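Ticket 2860: Cell 2 – memory install step started without pre-run checks signed off

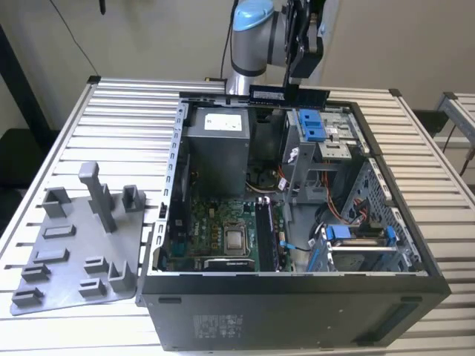
Cell 2, desktop tower on the table, module in the gripper over the rear edge of the case.

Status: Resolved, follow-up open
Queue: Cell practice and safety
Site: Pivville
Procedure set: Juvitard bench rules, section 8

Issue as reported
The arm in cell 2 stopped on a force limit during the memory install step. The operator cleared the fault and restarted from the approach point. It stopped again at the same place. The run sheet had no initials next to the pre-run checks, so the ticket was moved from the general robot queue to this one.

Expected
Section 8 says the cell does not run an insertion step until the case position, the fixture plate and the gripper grip have been checked by hand and signed for. After any force stop, the module comes out of the gripper and gets inspected before another try. A restart from the approach point with the same module is not allowed.

Log

8:10 – Ticket opened. Cell held. Asked the operator to leave the case where it was and not jog the arm.

8:25 – Read the controller log. Both stops were on the downward move. The limit was at the value in the approved program, so nobody had raised it. Good.

8:40 – Checked grip height on the module against the setup card. Within tolerance. Module removed, contacts inspected under the lamp, no marks found. Bagged it anyway and took a new one from stock. A module that has been through two force stops does not go back in the tray, even if it looks fine.

9:05 – Measured the case against the two reference edges on the table. It was off by almost 3 mm toward the fixture side. The program has no vision correction at this step, so an offset that size puts the module against the side of the slot.

9:20 – Fixture plate checked for movement. Fixed down, all holders tight. Plate is not the cause.

9:30 – Asked how the case had been placed. It was set by eye from the previous unit's position. The locating stops had been taken off for a different case model on the last shift and were not put back. The changeover sheet has a line for this and it was blank.

9:50 – Stops refitted, case reseated. Ran the approach at reduced speed with no module. Clear.

10:15 – Ran with the new module at reduced speed, hand on the enabling switch. Seated, latches closed, no force stop. Repeated 12 times with the test module, all good.

10:50 – Cell released at normal speed.

Cause
Case out of position because the locating stops were missing. The robot did what it should have. The pre-run check would have caught it before the first stop.

Practice points for this cell
Please read these even if you have run the cell for a long time.

Locating stops are part of the program setup. If they are off the table, the cell is not set up, and the run sheet cannot be signed.

One force stop means remove and inspect. Two on the same unit means hold the cell and open a ticket.

Do not raise the force limit to get past a stop. Limit changes go through the change form and need a second signature.

Wrist strap on before reaching into an open case, including when you are only moving a cable. Power cord disconnected from the case, and checked, before it goes on the table.

Loose wiring inside the case gets dressed away from the memory slots before the arm moves. This was fine today but it is on the same check line and was also not signed.

Hands stay out of the cell during the approach move. Reduced speed does not change that.

Follow-up
Changeover sheet to get a separate signature box for the locating stops. Draft sent to the Sampaio site for comment, as they use the same table layout. They asked whether the reference edges should be painted. No objection from here – waiting on their reply about which paint.

Plerkance has been asked to quote for a presence switch on each stop, wired so the program will not start without them. Ticket stays open under follow-up until the quote is in.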